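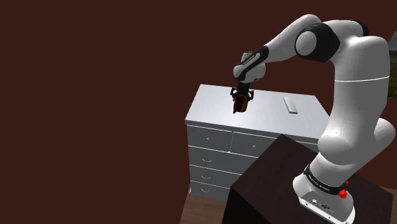 Do I have to follow the cobot safety rules if my arm only exists in simulation so far?

Posted in Robots at Home and Work by hollis_bench

Hi all, hoping somebody here has been down this road. I'm putting together a pick and place project for a small outfit called Josura (we make fixtures and do odd automation jobs, there aren't many of us). The task is household stuff, moving a cup across the top of a dresser, opening drawers later on if we get that far. Right now everything runs in the simulator and the real arm won't be bolted down until August.

My boss wants a risk assessment in the folder before then. I said fine, but what am I assessing? The standards I've been pointed to talk about the real cell, the real floor, real people walking by. In sim I can slam the gripper into a drawer front all afternoon and hit reset. I also set the speed limit way up because I get bored waiting. So my question is twofold. Is there any rule that covers the simulated stage, and if there isn't, what do you folks do anyway so it doesn't bite you later? Also, does the emergency stop need to be in the model at all, or is that just decoration?

I've read the intro of ISO 10218 and my eyes glazed over, so plain English please :)

trakent_tom_cat

No. It's a simulation, you can't hurt anybody. Write "N/A" and move on until the hardware shows up.

zimlow_shopfloor

I'd go easy on that N/A. Strictly speaking the poster above is right that a simulated arm can't pinch a finger, and I don't know of any standard that makes you do a risk assessment on a pile of pixels. But the assessment you owe your boss is for the real application, and design is when you're supposed to start it, so the sim is a really handy place to begin! We run our jobs at Zimlow this way and it has saved me a lot of weekends.

What goes in my folder at the sim stage:

- The task in ordinary words. Who's near the arm, what it's carrying, where it puts it down. A cup with coffee in it is a different job from an empty one.
- The speed and force limits you plan to use for real, and then those same limits typed into the sim. Please do this one. I once tuned a whole routine with the limits opened up and when we dropped to the real numbers, 22 of our waypoints needed new timing. Felt pretty dumb.
- Every spot where a hand could get trapped. For your dresser I'd list the gap between gripper and top surface, the drawer edges once you start opening them, and the space between the dresser and whatever the arm is mounted on. Folks forget the pedestal all the time. If the arm sits close to the furniture, somebody can get caught between the two.
- Loose stuff left on the work surface. If anything is lying there besides the cup, decide now if the arm goes around it or stops.
- What happens on power loss. Does the gripper hold or let go? Look it up for your exact model, don't guess.

On the emergency stop, I'd put it in the model where it'll really be, and then stand a person in there and see if they can get to it without reaching past the arm. If the button is right down by the base and the base is the bit you'd be running away from, plan on a second one out at the operator's spot. The sim won't tell you the stop works, obviously. It needs a proper test on the real machine, with the stopping time measured and written down.

And keep the sim results and the real results on separate pages. I label every sheet SIM or REAL in big letters, after an auditor picked up the wrong one and we had a very long morning.

drawerful

Agree with most of the long answer above. Two things from me.

First, collision in the simulator is usually a simplified shape, so a clearance that looks okay on screen may not be there in the shop. I leave 30 mm extra around anything with a knob or a handle sticking out. That's my own habit, it isn't out of a standard, and I've argued with people who think it's too much.

Second, don't treat "collaborative" on the arm's brochure as the end of the matter. The whole setup gets judged, gripper and cup and furniture included. A ceramic mug going at 200 mm per second toward somebody's knuckles is a different thing from a foam block. Oh, and get the actual current edition of the standard through work, the PDFs floating around are often old ones. There's a technical spec, ISO/TS 15066, that deals with contact limits, and your boss may already have it with a coffee ring on the cover.

hollis_bench

Thanks, this is great. Turned the speed back down last night and the drawer approach already looks different. Going to start on the trap point list at lunch. If anyone has a blank form they like, send it my way!

Related posts
Do drawer knobs need their own collision shape?
Trakent gripper drops part when power is cut
How long do you keep stopping time records?
Where to put a second e-stop in a narrow room
Cheap ways to mark out a robot's reach on the floor

Contact us | House rules | Copyright the posters and this site | Back to top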